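Clatden hotels promise cooler nights, but the numbers are thin

Clatden's hotel owners say a new bedding plan will cut laundry costs and help guests sleep better. The first claim might hold up. The second needs a lot more proof than we got in November.

The plan comes from Miment, a Prostport supplier that wants 24 small hotels to swap their plain sheets for a lighter weave. 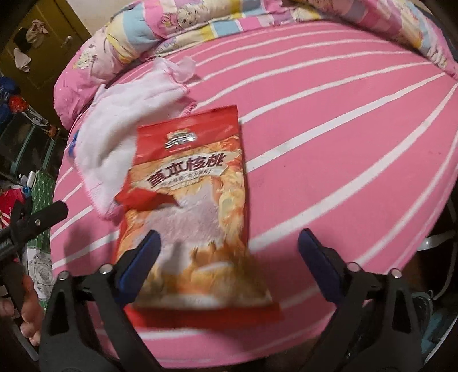
Miment says 200 guests tried the sheets and most liked them. It would not say who picked the guests, what they were asked, or whether any of them paid full price for the room.

Then there is the bill. A starter set for one room costs $400, and hotels must sign up for 40 months. Owners who leave early pay a fee that the sales brochure does not mention. 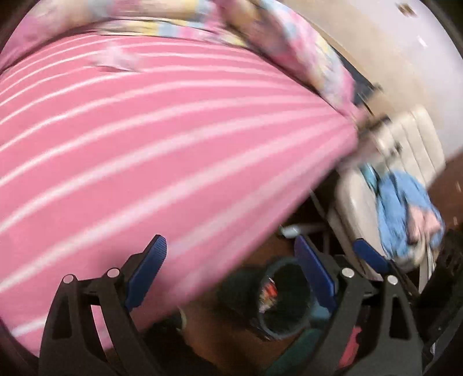 Espinoza
Consumer reporter

The town's tourism office has backed the plan anyway, calling it a fresh start for local inns. Asked what it had checked, the office sent over the same brochure.

Miment says washing costs will drop in the first year. It has not released a single laundry bill to show it. Hotels have until the end of the month to sign.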